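Tenthorpe Snack Table - README

Version 2
Maintainer: Noman Ghumman
Annotation: Adeel Swati, Wissam Jaber

Contents

The set covers short tabletop tasks with packaged snacks, a serving tray and a cloth. There are 2281 clips, grouped into 107 sessions. Each clip covers one task and carries one label line in labels.csv.

Tasks

The 12 task names are listed in tasks.txt. Most are variations on moving a bag into or out of the tray, turning a bag within the tray, and spreading or bunching the cloth. Object positions are changed between clips. The tray may be empty at the start of a clip.

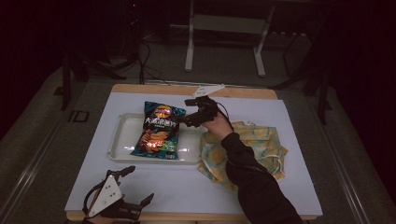 Bags are labeled by type only (chips, crackers, nuts). Flavor and package size are not recorded. A bag counts as "in tray" when its full outline falls inside the outer edge of the tray; a bag resting on the rim is labeled "partial". Version 1 used "in tray" for both cases, so counts from the two versions should not be compared directly.

The cloth has three states: flat, folded, bunched. Folded means at least one deliberate straight fold. Anything else that is not flat is bunched - annotators disagreed on this more than on any other field, and Kamran Bhutto's second pass is the one kept in the release.

Label fields

clip_id, session, task, bag_type, bag_state, cloth_state, annotator, notes

The notes field is free text and often blank.

Known issues

Crinkled foil reflects the overhead lights, and bag outlines are less reliable where this happens. Sessions recorded in January have no cloth_state value.

Corrections go to Noman Ghumman with the clip_id and the field name.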